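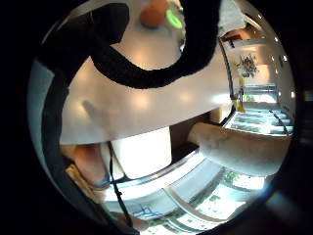
**Progress report to the Fahy Fund**
Household goods sorting and packing, Colside store
Submitted by Caoimhe Horgan, 17 May
Grant period: second half

## Summary

The grant supports the sorting, cleaning and packing of donated household goods for people moving into a first tenancy. Work is on schedule in the main sorting room. The linen area is behind, for the reasons set out below. In the period covered by this report, 254 household packs were completed and released for delivery, and a further 35 are made up and awaiting one or more items. Spending stands at 70 per cent of the award.

## Work completed

The sorting benches have been moved away from the loading door and now stand along the inner wall, where the light is better and goods can be set down without blocking the route to the shelves. Lorcan Moriarty has revised the order in which each pack is assembled. Containers and other rigid items go in first, followed by small kitchen items, with towels and soft goods used to fill the remaining space. Breakages reported on delivery have fallen since the change was made, although the records for the early weeks are incomplete and we would not wish to put a percentage on the improvement.

Lidded containers continue to take up more bench time than any other category. Many arrive without their lids or with lids belonging to something else. These are now held on a separate shelf and matched once a week. Any container still unmatched after a month is offered to the craft room at Raris or sent for recycling.

Straps have been purchased for holding filled crates together in the van. They are checked for fraying when crates are returned, and a small stock of spares is kept at the packing bench.

## Linen and soft goods

The quantity of towels and bedding received was well above the estimate in our application. Storage was adequate but laundering was not. One of the two machines was out of use for part of the period, and the replacement part was slow to arrive. Ailbhe Fitzgerald arranged for the backlog to be washed off site at a cost of £70 per load, charged to the contingency line. No further off-site loads are planned.

Towels are now rolled where they were previously folded. The rolled towels fit more readily down the sides of a crate and can be removed without unpacking the rest.

## Staffing

Chathurika Siriwardena joined as packing supervisor at the start of the period and has completed manual handling training. Kevin Scanlon continues to manage deliveries and returns. One part-time post remains vacant and will be advertised again.

## Variations requested

We ask the Fund to approve the following:

- the transfer of £254 from the printing line to shelving for the linen area
- an extension of the final reporting date to October, to allow the last deliveries to be included

## Next period

Priority will be given to completing the packs on hold, most of which lack a saucepan or a kettle. A request for these items has been sent to our regular donors. The written packing guide will be reissued with the revised assembly order, and a copy will be supplied with the final report.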